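Plandura FAQ: how I gather examples for the robot

Last updated June 2024

I keep getting the same questions in my inbox, so I've put the answers on one page. Plandura is my project for teaching a robot arm to take old desktop computers apart, and most of my time goes into collecting the examples it learns from. If your question isn't covered, write to me and I'll add it (eventually!).

What counts as an example?

One example is one small job from start to finish. Unplug a cable. Pull a drive carrier out of its bay. Put the side panel down on the table. I guide the arm through the job by hand, and the software saves what the wrist camera sees along with the position of every joint and how far the gripper is open. I used to record whole teardowns in one go and cut them up later, and I hated every minute of the cutting, so now I stop and start as I work.

How long is each one?

Most of mine run under a minute. If I'm still fumbling with a plug after that, I usually stop, put everything back and try again.

How many do you record in a day?

On a good day I get through 11 sets, and a set is 10 tries at the same job. On a bad day I get 4 and a sore neck. I take a break after every set, and I really do mean get up and walk around, because my tired examples are awful. You can see it in the playback, the arm starts wandering all over the place.

Do you throw away the failed tries?

Nope, I keep them, but they get their own label. If the fingers slip off a connector and I recover and finish the job, that goes in with the good ones, and I'm always happy to have it. If I give up halfway, it's marked "not finished" and stays out of training for now. The only ones I delete outright are the ones where the recording itself is broken, like a frozen camera or missing joint data.

What software do you use?

Recording and labeling both happen in Bodar, which is a little tool I wrote over a very long December. It has one big button for start and stop, a box for the label and not much else. The training side is called Hilier and it lives on a separate machine. People ask whether Bodar is available, and it will be once I've cleaned up the settings page, which currently only makes sense to me.

Why use a camera on the wrist? Isn't a view of the whole table better?

I've tried both! The wide view is nice for me when I'm reviewing, but my arm blocks half of it as soon as I lean in. The wrist camera goes where the fingers go, so it gets a close look at the part I'm working on. You do have to get used to the gripper taking up the bottom of the picture, and to whatever else wanders past the edges.

Why desktop towers?

They're easy to find, they're cheap and they're full of different kinds of work. You get stiff sheet metal, floppy cables, tiny plugs and big plastic tabs in one box, and a lot of the parts were made to come out without a fight. I looked at laptops too, but there's so much glue and so many tiny screws that I'd spend the whole day on one machine.

What does the camera see when the arm is at work in one?

It's busy in there. On a Dell tower with the side panel off, the gripper comes in low, just below the blue drive bay, with black cables running across the metal tray beside it and the motherboard further up. The two blue carrier handles sit very close together, and picking the correct one out of that narrow space is exactly the sort of thing I want plenty of examples of.

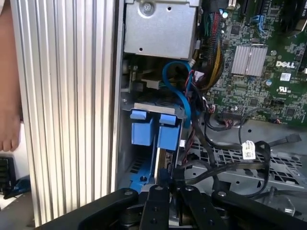
Do you clean up the inside first?

I take out thick dust and that's it. Cables stay where they fall. My first batch was all neatly tied back, and the model I trained on it got completely lost the moment a wire hung in front of the bay. Now I push the cables around between tries so that no two starts look quite the same.

Is it safe to have power connected?

No, please don't! Unplug the tower from the wall before you open it, and leave the power supply closed up. I don't record any jobs inside the power supply at all.

Can I send you my own examples?

Yes, please. Send one set first so I can check that it loads. The shared collection is called Jelínek, and the label list that comes with it has 9 job names. Use those exactly as written, and if your job isn't on the list, tell me what you'd call it before you record a whole pile.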